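Section 4. Setting Up Your Ilamer Room Dehumidifier

Welcome back, and well done on getting through the unpacking section. The hard part is behind you! What follows will take most people a pleasant half hour, so pour yourself a coffee and read the whole section once before you plug anything in.

A good spot makes more difference than any button on the panel, so we'll begin with the room itself.

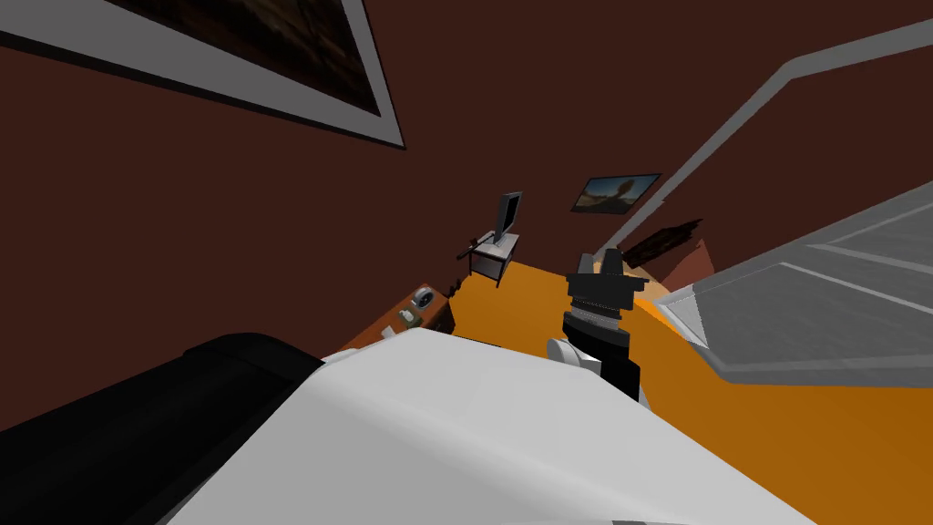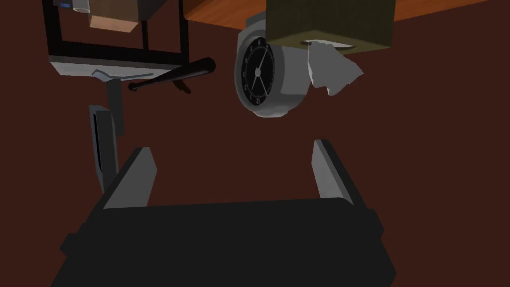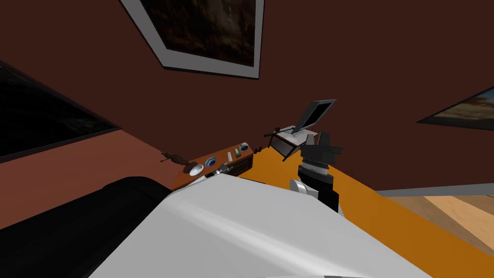 4.1 Choosing the spot

1. Pick the dampest room you use every day. Basements and laundry rooms are the usual winners, but a bedroom on the north side of the house can surprise you.

2. Set the unit on a hard, level floor. If you only have carpet, slide the flat tray from the accessory bag underneath it.

3. Leave 15 inches of open space on every side, and a little more in front of the grille if you can spare it.

4. Close the windows and outside doors. Inside doors may stay open if you'd like to dry the hallway too — just expect the first day to go more slowly.

CAUTION: Keep the unit upright for two hours before switching it on, even if the carton arrived the right way up. The oil in the compressor needs to settle.

4.2 Fitting the bucket and float

1. Pull the bucket straight toward you with both hands.

2. Peel the blue tape off the float and check that it swings freely. (Leonor Gouveia, who answers our help line in the mornings, would like you to know that this tape is her most frequent caller.)

3. Push the bucket back until it clicks. If the red light stays on, take it out and try again a little more firmly.

NOTE: Would you prefer to drain into a sink or floor drain? Use the Pledix hose, part 335, and make sure it runs downhill the whole way without a loop in it.

4.3 First start

1. Plug the cord directly into a grounded wall outlet. Please don't use an extension cord or a power strip.

2. Press Power, then press Humidity until the display reads 50.

3. Let the unit run overnight with the fan on High. It will hum and gurgle, especially in the first hour, and both sounds are fine.

4. Empty the bucket in the morning and switch the fan to Low.

CAUTION: If the display shows code 113, turn the unit off, unplug it and let it rest until the coils have thawed. Never chip at the ice with a knife or screwdriver.

4.4 Looking after the filter

Rinse the filter in lukewarm water once a month and let it dry completely before it goes back in. Replace it after 2,000 hours of running time. The counter is under Menu, then Hours — hold the button down for three seconds to reset it.

Ilamer Home Comfort | Help line open 8 a.m. to 4 p.m. | © Ilamer | Back to top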